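4.2 Closed boxes on shared counters

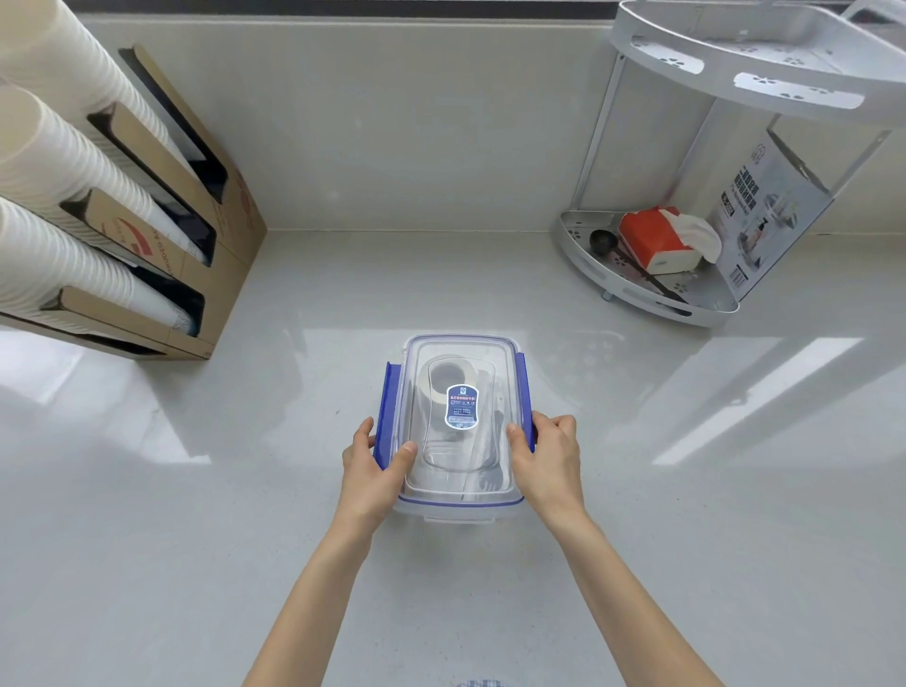 Figure 3. Storage box with two side latches, held at both sides on the counter. A cup dispenser stands to the left.

The second group of objects in our survey was the closed box. By this we mean any lidded container kept on or near a shared counter and used for small supplies that have no drawer of their own. Boxes of this kind were common at both sites, Skurlow and Plisadis, and they were the objects people most often named when asked where the tape was.

The box in Figure 3 is a food storage container. Its present contents are not food: a roll of light-colored tape is visible through the plastic, along with a dark, long item on the right side that we coded as "utensil or tool" in the object list. Siriwardena and Nijs coded the photographs separately, and both placed this box in the mixed category. We did not open boxes to settle doubtful items, as the coding was meant to reflect what a person at the counter could tell with the lid on.

Clear lids mattered to the people we interviewed. Of the 726 objects in the full list, those kept in clear boxes were seldom reported as missing, while those in opaque tins were reported often, even when they were in their usual place. One respondent at Plisadis said she would look through the side of a box before she would read anything stuck to it. The small oval sticker on the lid in Figure 3 was coded as a label, but its text could not be read in the photograph and we left the field for wording blank.

Latches were a source of complaint. Six respondents said they left one side undone during the day to save time, and five said they never did. Boxes with a latch on each long side are usually closed with both hands, so the counter has to be clear enough to set the box down first. This was harder where bulky items shared the surface. The cardboard dispenser in Figure 3, with its three slots of paper cups, belongs to the open storage group and is treated in Section 4.3.

We return to mixed contents in Section 5, where the box categories are compared with those used by Biswas and Paisan in their earlier study of the Flultley kitchens.

Filed under: Household and Workplace Studies > Storage
Contact: Nazma Karunaratne, corresponding author | Back to top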